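Quick one, typing on the bus. Nut day at Presville!! We're teaching the arm by hand now, meaning you hold the gripper yourself and do the job over and over, and later the model has to learn it off the recordings. Target is 800 demos. We have 146. Sigh.

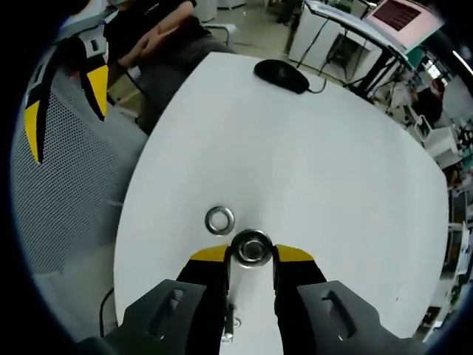

Got the nut. Washer next door, waiting its turn.

First thing I learned, slow is bad. If I hesitate over the part, the policy learns to hesitate too, and Sekar says my early ones look like somebody defusing a bomb. So: approach, close, small pause, lift. Don't fiddle. Threw out my first 100 and started over, which hurt.

Nhi is way smoother than me. Annoyingly so.

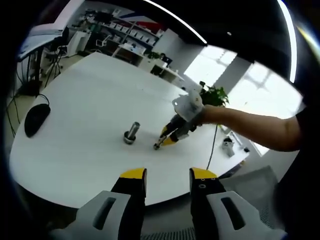
Two people on the same part was Thu Vi's idea and I was against it, mostly becuase we bump elbows. But the demos come out more varied, diffrent angles, different speeds, and the last training run liked that. Fine. She wins.

Still want to try remote control again in February. Quang hated the lag last time. I didn't mind it so much, but my wrist does mind this.

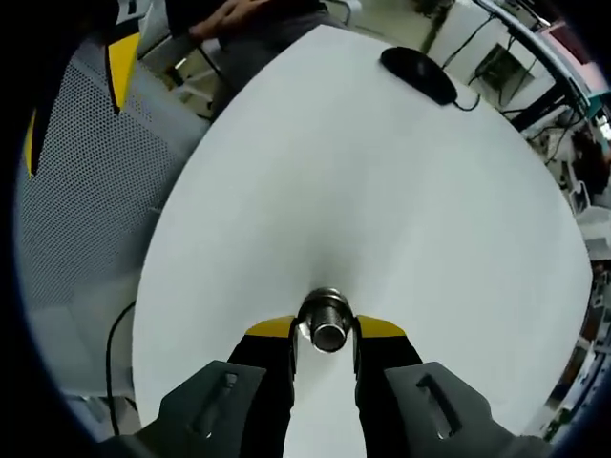
*Last updated: October 4, 2019*

Threads are the hard bit. Grab too low and the thing tips when you let go, so I'm going for the top part now. Need to ask Tài if we can get softer pads. More when the next run is done, my stop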